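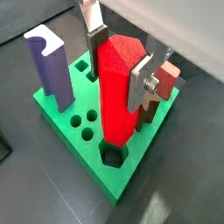

4. Questions Submitted Before the Session

4.1 Collection of the posts

The public question session in Jedville was announced on the company page of Hestine on January 8, 2019. The announcement invited all members of the network to leave a question as a comment below the post, and it promised that the most liked questions would be read aloud in the hall. The session itself took place in March. This gave us a long period in which the comment thread was open, and we saved the thread one time after it was closed by the page owner. We did not save it during the weeks when it was open. Comments that were deleted by their writers before the closing are therefore not in our material, and we have no way to know their number.

The saved thread contains 433 comments. Two coders read all of them and marked each comment as a question to the company, a reply to another member, or other. The category "other" includes greetings, stickers, advertisements and comments which consist only of the name of a friend. After this step, 232 comments were kept as questions. When one comment had several questions in it, we counted the comment once and coded only its first question. This choice makes the coding simpler, but it gives less weight to the members who write long comments, and these are often the members with the most detailed complaints.

The comments were written in English, in the main language of the Farnitari region, and in a mixture of both. A mixed comment was given to the coder who reads both languages well. We did not use automatic translation for the coding. In an early trial it changed polite requests into orders, and this would have disturbed the analysis of tone in Section 5.

4.2 Topics of the questions

The coding scheme for topics was built in the same way as in our earlier work on company pages. The coders first read a sample of 20 questions together and wrote down every topic they found. Similar topics were then joined, and the list was tried on the rest of the thread.
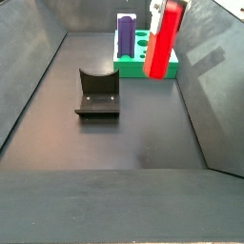 Figure 2. Bin with a gray floor and a purple upright piece.

The largest group of questions concerns access to the service. Members from smaller towns in Farnitari asked when the light version of the application would work on older phones, and why photographs take so long to open in the evening. Many of these questions are very concrete. They name the model of the phone, the village, and the hour of the day. A typical writer in this group does not speak about the network as an idea, but as a thing which he or she uses to reach a brother in the city or to sell vegetables.

The second group concerns accounts. Here we find members who lost their password, members whose name was refused by the system, and members who had been blocked and did not understand the reason. It may be surprising that people bring such problems to a public session with the head of a company, when a help page exists. However, several writers say in the comment that they had already used the help page and had received only a standard letter. For them the public thread is a second help page, with the difference that other people can see whether an answer is given.

The third group concerns the free data offer which Hestine had started with the telephone operator Dzene. Under this offer, a customer of Dzene could open Hestine and a small number of partner sites without paying for data. The questions in this group are the longest in the thread, and they received most of the likes. Some writers asked why only certain sites were included. Others asked if the offer would come to their district also. It is important to see that these two kinds of question do not come from two opposite camps. We found writers who wanted the offer for their own family and, in the same comment, doubted that it was fair to small local websites.

The remaining questions are about jobs and internships, about the personal life and habits of the head of the company, and about games. Students of the college where the session was held wrote a large part of the questions on jobs. This can be seen because they often begin by giving the name of their department.

4.3 Which questions were answered

The company had promised to select questions by the number of likes. In the hall, the moderator read some questions from the thread and took others from the audience. We compared the recording of the session with our saved thread. For a question from the thread to be counted as answered, the moderator had to read it in a form that both coders could match with one comment. Where the moderator joined several comments into one question, we counted it as a match only if the wording of one comment was clearly used.

The promise was kept only in part. Questions on the free data offer were read, but in a shorter and softer form than in the thread. For example, a question on why a local news site had been refused as a partner became a question on how partners can apply. The answer then described the form and the technical requirements. The writer of the original comment came back to the thread later and wrote that this was not what she had asked.

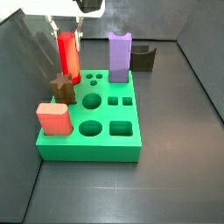
Questions on accounts were not read at all. There is a reasonable explanation, for a question about one lost password is of little interest to a full hall. But the company could have answered them in the thread, and it did so only in a few cases, each time with a link to the help page. Questions on personal habits had few likes and were nevertheless read near the beginning, when the moderator probably wished to make the atmosphere more relaxed.

We would like to be careful in the reading of these results. Likes in such a thread are not votes in a strict sense. A comment written on the first day has much more time to collect them, and the network shows popular comments at the top, so that they become still more popular. Also, we have no information about the instructions which the moderator received from the company. It is possible that some questions were changed only to make them easier to speak aloud.

Even with these limits, the distance between the written thread and the spoken session is large enough to be examined further. In the next section we look at the tone of the questions, and in particular at the forms of address that members chose when they wrote to the head of a company they had never met.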